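Recording Demonstrations by Remote Control: Frequently Asked Questions

Plonine Teleoperation Program, simulated kitchen tasks

These answers are for operators who have been accepted into the program and are getting ready for their first session. If your question is about pay or scheduling, write to Elvia Mendoza, the operator coordinator, at the address in your welcome message.

What will I be doing?

You will drive a simulated robot arm through short household tasks while the software records what you do. Opening a cabinet door is a typical one. Each recording is called a demonstration. A learning program is later trained on the demonstrations, so that the robot can try the same task with no one at the controls.

Do I need experience with robots?

No. Most of our operators had none. You should be comfortable using a hand controller and able to sit with it for 18 minutes at a stretch, the length of one recording block. Breaks between blocks are up to you.

What equipment do I need?

A desktop computer with a wired internet connection, plus the Grevby hand controller we mail to you. Please don't use your own game controller. The trigger travel is different, and the gripper will close faster than the software expects.

How does the controller move the arm?

The arm follows your hand while you hold the side button. Let go of the button and the arm stays where it is, so you can bring your hand back to a comfortable position and start again. The trigger opens and closes the fingers. Turning your wrist turns the gripper.

If you lose track of which way is forward, let go of the side button and wait a second before doing anything else.

What is the wrist view?

It is the view that moves with the gripper, and you will use it for the close part of nearly every task.

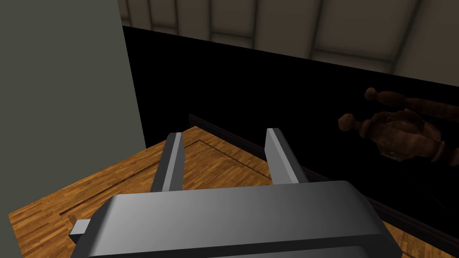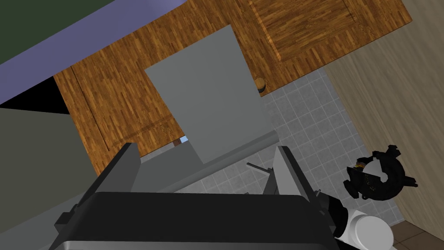 The wrist view takes some getting used to, and new operators often ask whether they can switch it off. You can't, but you can make it smaller and use the room view while you are still moving the arm into place. Go back to the wrist view before you touch anything. It turns with the gripper, so the kitchen may look steeply tilted, and a cabinet can run diagonally across your screen. Don't try to level it by turning your wrist unless the task calls for it. Steer by the parts that belong to the cabinet, such as the small round wooden knob on a door or the groove that outlines a panel. Line the gap between the fingers up with the part you want, then move in slowly.

How many demonstrations do I record for each task?

A full task set is 600 demonstrations, shared among several operators. Your own share is listed on your task sheet. The kitchen changes from one demonstration to the next, including wall colors, wood finishes and where the arm starts, so read the task line every time.

Can I practice first?

Yes. Practice mode is open at all hours and nothing in it is saved. You need 3 accepted practice runs on a task before the record button becomes active. The reviewer sees only the result of those runs and a replay of the last one.

What counts as a good demonstration?

The task is finished, the motion is steady, and the arm doesn't wander. It does not have to be fast. If you miss a grasp, open the fingers, back off a little and try again in the same recording. We keep demonstrations that include a recovery. We reject the following:

Runs where the gripper is pushed through or wedged against a cabinet.
Runs where the arm sits still for a long time in the middle of the task.
Runs stopped before the task line turns green.

I bumped something. Should I start over?

If it was a light touch and nothing moved, carry on. If a door swung or an object was knocked out of place, press Discard and reset the kitchen. Discarded runs do not count against you.

Why does the gripper sometimes pass into an object?

The simulator, Wesasano, works out contacts in small time steps, and a fast move can get ahead of it. Slow down near surfaces. If it keeps happening at low speed, press Report and type the name of the task. You don't need to write down the seed number, as it is attached to the report.

The picture freezes or lags. What now?

Stop moving and let go of the side button. If the picture comes back, discard the run and begin again. If it doesn't, close the program and reopen it. Anything already marked Saved is on our server. The program can hold up to 1000 saved runs on your own machine while it waits for a connection, so a short outage will not cost you any work.

Do you record me?

No. The software stores the controller motion, the arm's joint positions, the trigger and the state of the simulated kitchen. It does not use your microphone or webcam.

Will I ever work with a real arm?

Possibly. Operators who have finished a full simulated share may ask to train at our Hartono site, where the arm is moved by hand as well as by remote control. The next intake is in September. Ask Elvia for the form.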